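Electric Pressure Cooker, Philips, Black, Chinese-Label Panel
Grokari Kitchen Rental

Home > Countertop Cooking > Pressure Cookers

Available for pickup or local delivery
Minimum rental: one weekend
Deposit: $72, refunded when the cooker comes back complete

Overview

A countertop electric pressure cooker for beans, stews, stock, rice and tougher cuts of meat. We rent it to home cooks, small caterers and people who are between kitchens during a remodel. It needs a grounded outlet and a flat, stable surface, with open space above it for steam. Do not run it under a low wall cabinet or on top of a stove.

The controls are labeled in Chinese. A laminated English card goes out with every rental, and the same wording is printed further down this page in case the card gets lost. If you read Chinese you will not need either one.

The body is glossy and shows fingerprints. Wipe it with a soft damp cloth. Scouring pads will scratch it and we do charge for scratches on the front panel. 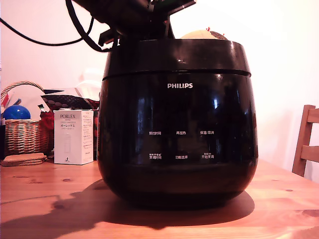 Philips electric pressure cooker, black, front view with control panel.

Panel labels in English

Top row, left to right
预约时间: reservation time (delayed start)
再加热: reheat
保温/取消: keep warm / cancel

Bottom row, left to right
烹调时间: cooking time
功能选择: function select
开始烹调: start cooking

New renters mix up the two time labels more than anything else. The top one is for the delay before cooking begins. The bottom one is for how long the food cooks. If you set a long delay by mistake, press keep warm / cancel and enter your settings again.

What comes with it

Cooker with lid
Inner pot
Power cord
Measuring cup
Rice paddle
English label card
Leite silicone trivet

The trivet is for setting the hot inner pot on a table. It does not go inside the cooker. Steamer baskets are rented separately. The Idetti basket fits this pot; the wider Brokider basket does not, and forcing it in will mark the coating.

Before first use

Wash the inner pot and the lid gasket in warm soapy water and dry them. Check that the gasket is seated evenly all the way around. Pour in 500 ml of water, close the lid and run a short cycle with no food. If steam comes out around the rim, let the pressure drop completely, open it up, reseat the gasket and try once more. If it still leaks, stop and call us. We will swap it.

Filling

Never fill past the maximum line inside the pot. For beans, lentils and grains stop at the halfway point, as they swell and can foam up into the valve. Always use at least 400 ml of liquid for pressure cooking, including with vegetables that give off their own water.

Do not open the lid until the pressure is fully down. Keep your face and hands away from the valve while it vents.

Cleaning before return

Unplug and let it cool
Wash the inner pot by hand
Take out the gasket, wash it, put it back dry
Wipe the base, never put it under water
Empty any water that has collected around the rim

Cookers that come back with food in the pot are charged a $20 cleaning fee.

Renter notes

"Used it for goat stew for a family lunch. Meat was tender and I had the stove free for everything else. I kept the card taped to the wall the whole time. Would like a second card in larger print." Muthoni Mugo

"Good for dried chickpeas. Heavier than I expected so bring a box for the car." Dean Bunting

Large-print cards are now available. Ask at the counter.

Delivery and pickup

Pickup is from the side door until 6 p.m. Saturday returns close at noon. We deliver locally for a flat fee, and the driver will carry the cooker to your kitchen but will not set it up. November weekends book early, so reserve ahead if you need it for a holiday meal.

Related items

Idetti steamer basket
Spare inner pot
Leite silicone mitts, pair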